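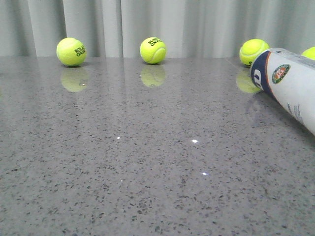 The arm is the cheap end of it, Lejla Begović told our group, and what a small shop ends up paying for is the time somebody spends teaching it a job. She said this at the start of the open day at Clunda and came back to it twice before lunch.

I went because we run a small packing room and have been quoted for automation before, always for something much bigger than we need. Clunda rents out and sells a kit called Amumby. It is one arm with a two-finger gripper, a camera at the wrist, a second camera on a stand, and a laptop with the software already on it. You show the arm a task by guiding it through by hand, many times over, and the company trains it on those runs. Ansari handles delivery and repairs and had a table by the entrance with spare parts on it.

The building is in Karnimau, at the far end of the industrial park, past the tile warehouse. The sign faces the wrong way if you come in from the highway. Parking is at the back and there was plenty of it. There were 12 of us in the morning group, mostly packaging people, plus two teachers from a technical school who asked better questions than the rest of us.

The demo task was handling tennis balls and the tubes they are sold in. I had expected blocks or plastic cups. Balls are a fair test for this kind of gripper. They roll if you touch them off center, and the felt gives a little when the fingers close. Tubes bring their own trouble, and we spent more time on those than on the balls.

For this task Clunda had recorded 400 guided runs before the open day. Begović said a simpler job, such as moving a box from one mat to another, needs far fewer. Each run is saved with both camera views, and the staff go through them and throw out the bad ones. I asked how they decide what is bad. The answer was that a clumsy run which still ends well is usually kept, and a run where the person stopped to think for a long while is usually dropped. I would have liked to see that written down somewhere, and it isn't in the brochure.

We were then taken to the laptop to see how recorded runs are reviewed. You can stop at any moment and compare the two views.
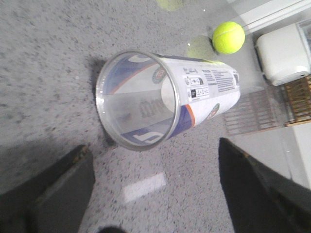 Wrist cameras are sold as an extra on most of the kits I have been quoted for, and on the Amumby one is included in the base price. I think that is the right decision. From the fixed camera you get the layout of the work area and where things are in relation to each other. From the wrist you get what the fingers are about to deal with. With a tube on its side and the open end toward the gripper, you can see the rim and look right through the clear wall to the back of the printing, and both finger plates are in view at the bottom. That last point matters to me. In our room the usual question is how far the fingers are from the edge of the thing, and an overhead view won't settle it.

Clear plastic and shiny surfaces came up in the questions afterward. One of the teachers wanted to know if reflections confuse the system. Begović said they can, and that Clunda's advice is to record under the same lighting you will work under, and to record again if you move the station next to a window. The Ansari people suggested a matte mat. I noted both, as our own benches are stainless steel.

After that we were each allowed to try guiding the arm. It is lighter to move than I expected, although the wrist joint is stiff and I kept overshooting. My three tries were all poor. Clunda staff said most people settle down after an hour or so, and I have no way to check that. The emergency stop is a proper button on the base, easy to reach from either side.

On price, the rental is 726 a month with training of one task included. A second task is charged separately, and they would not give a figure without seeing the job. Delivery by Ansari is included inside the region. If you stop renting you keep your recordings, but the trained model stays with Clunda unless you buy the kit. I asked for that clause to be sent to me in writing.

Things I did not get an answer to: how long the finger pads last, whether the software runs without an internet connection, and what happens when the label on a product changes. They took down the questions and my email address.

Lunch was sandwiches and was fine. The afternoon was a talk on financing and I left halfway through it. The next open day is in October, and you need to register ahead of time through the Clunda site. Take the second entrance, by the loading docks – the front door was locked.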